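Card room help wanted, evenings, Flonik Games Hall (Calloway)

Posted in March, still open. Please read all of it before you write, the last ad got a lot of mail asking things that were in the ad.

We need people to deal and look after the tables for our hold'em nights. Play chips only, no cash on the table, ever. Beginners' nights mostly, plus the longer Flornonitz league game once a month.

Cards, chips, mats, cases. That's the job. 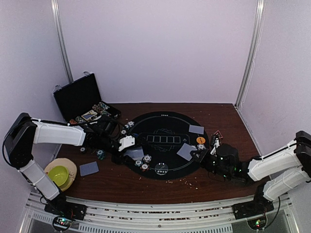
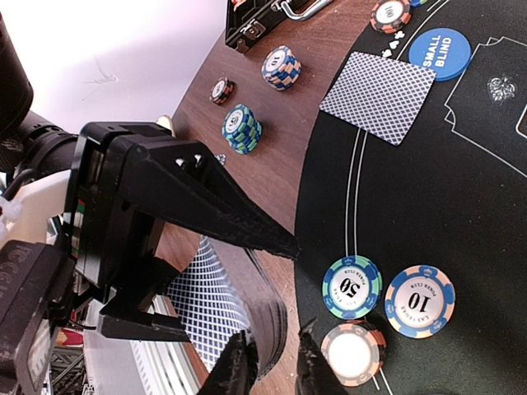

What you'd be doing

Set up before doors. Mat out flat, chips sorted by value into the case slots, cards checked. A full deck is 52, jokers out, and yes you check it every night, even if you put it away yourself.

Dealing. Clean pitch, face down, nobody flashing the bottom card. Burn and turn. Five board cards go in the printed boxes when the mat has them. Move the dealer button and the blinds every hand. Sounds easy, people forget at 10 pm.

Explaining. Half the room on a beginners night doesn't know what a small blind is. You tell them, nicely, and then you tell them again.

Pack down. Chips back in thier rows, bent cards out of the deck and into the drawer by the sink, mats wiped and rolled with the print side out. No mats folded please. We lost a good one that way.

Hours and pay

Evenings, 6 pm to 11 pm, league night runs till midnight. Two nights a week to start, more if you want them. Hourly, paid every second week. Rate is on the sheet Uliana sends back, it's the same for everybody starting out. Supper included, usually soup or sandwiches. Tips not allowed so don't count on them.

3 places open.

Who we want

Over 21. Steady hands, decent voice, OK with standing. You can shuffle without looking down the whole time. You can make change in chips without a phone. Casino work is fine but you don't need it, our best dealer came from a bakery.

Not for you if you want to play while you work. Staff don't sit in on there own shift. Off nights you're welcome like anyone else.

Also wanted: one sorter, daytime

Separate thing, short. The Nundutine club closed and we took all their chips, mixed up in boxes. 2,556 on the list that came with them, and we have only got 1,956 sorted so far. Needs somebody patient for a few afternoons. Split by value, chipped or cracked ones in a seperate tub, good ones racked. Flat fee. No dealing skill needed, good eyesight helps. Students fine for this one, 18 and up.

How to apply

Write to Uliana Antoniuk at the hall, or leave a note at the desk after 4 pm. Say:
which job, dealer or sorter
which evenings you can NOT do
games you know how to deal
a phone number that works

No resume needed, a few lines is plenty. No photo.

Dealers come in for a tryout, one hour, paid. You set up a table, deal some hands to us, pack it down. Bring nothing. Wear short sleeves or roll them up, no big rings or bracelets, they catch the cards.

We answer everyone but give it a week. Side door on the parking lot, front one sticks. Ring twice.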